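Writing down reset rules for simulated tabletop scenes

1/29/25

Our scene randomization rules lived in a chat thread for most of last year. I finally moved them into a document, and a cleaned-up version is posted below with the project-specific paths removed. The setting is a single fixed-base arm at a table, rigid objects only, rendered in Gesard. Mobile bases and soft objects are outside the scope. If you run a different simulator the numbers will change, but most of the wording should carry over.

The wording is what caused trouble. "Randomize object poses" meant one thing to me and another to Efua Kwofie, who maintains Dirora, our scene generator. I read it as position on the table plus rotation about the vertical axis. She read it as full orientation, dropped from a small height and allowed to settle. Both readings produce valid scenes. They do not produce comparable success rates, and we had two months of results in one spreadsheet column before we noticed.

Terms

A scene is the room, the table, the arm and everything on the table. A reset is the act of producing a new scene from a seed. A layout is the set of object poses after settling and before the arm moves. An episode starts at the first commanded motion. Seeds belong to resets. Do not reuse an episode index as a seed, even if the two happen to match in your first batch.

Rule 1. Settle before recording

Objects are spawned above the table, released, and stepped until every one is below the velocity threshold. If any object is still moving at the time limit, the reset is rejected and logged as rejected. Do not raise the damping to make it pass. Cylinders are the usual offenders. We added rolling friction in July and the rejection rate fell to something tolerable, but it is still well above what cubes give us.

Rule 2. State which orientations are allowed

Each object class has a line in the config listing its allowed resting orientations. For a cylinder this is upright, lying, or both. For an open box it is upright, on its side, or any. "Any" has to be typed out. An empty field is an error and the generator will stop. A tipped box is a legitimate start state for a clearing task and a bad one for a placing task, and the config is the only place a reader can find out which was intended.
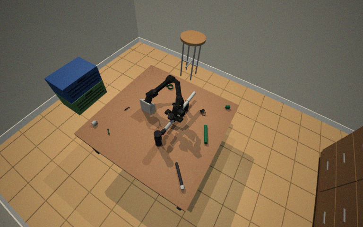

Reset from the clutter set: open box tipped, black cylinder upright, green tube lying down.

Rule 3. Separate the task set from the background set

Task objects are anything the instruction can refer to. Background objects are everything off the table: crates, stool, cabinet, and so on. Background objects may be moved or swapped between resets, but they must stay outside the collision volume of the arm at full extension plus a margin of 5 centimeters. Check this against the swept volume. We used to check it against the home pose, and the arm reached a stool leg in one of the Witlow batches.

Rule 4. Color words must resolve

If an instruction names an object by color, the layout has to contain exactly one match, or the instruction needs a second attribute. "Pick up the green one" is not acceptable when there is a green cube and a green ring on the same table. "Pick up the green cube" is fine. The validator runs on names and material tags, so a new asset without a color tag will be skipped silently. This is a known gap. Until it is closed, tag assets when you import them.

Very dark colors are a separate problem. Navy and black are distinct in the tags and can be hard to tell apart in the render, particularly inside the shadow of the arm. We now treat them as the same color for purposes of this rule.

Rule 5. Lighting is part of the seed

Light direction and intensity are drawn from the reset seed. Shadow softness is fixed per dataset and recorded in the header. Turning shadows off to save render time makes a new dataset with a new name. Harries, our older set, mixes both under one name and I would not train on it again without splitting it first.

Rule 6. Report rejections

Every results table gives the number of resets attempted next to the number accepted. A batch of 2,000 accepted layouts with an 80 percent acceptance rate is a different sample of the layout space from a batch where almost everything was accepted. Layouts with long thin objects near the table edge are the ones that get thrown out, so a low rate shifts the accepted set toward the middle of the table.

Rule 7. Freeze the evaluation seeds

Evaluation layouts are generated once, stored as poses, and loaded from file. Regenerating them from seeds is not equivalent, as a physics engine update can change where things settle. We found differences after a minor version bump, on around 4 percent of layouts. Most were small. A few had an object on the floor.

Open items

Efua wants a minimum spacing rule between task objects. I am against a global one, as crowding is part of what the clutter set measures, but a per-task minimum would be reasonable and she is drafting it.

Gripper start pose is also unspecified. At present each task author chooses, and some of the choices hide a small object from the overhead view before the episode begins. The likely fix is a visibility check at the first step, with a threshold on unoccluded pixels per task object. I have the check working in Dirora but have not picked the threshold.

Comments are open. Corrections to rules 2 and 4 are the most useful to me right now, and I will mark any changes with the version number at the end of the rule they affect.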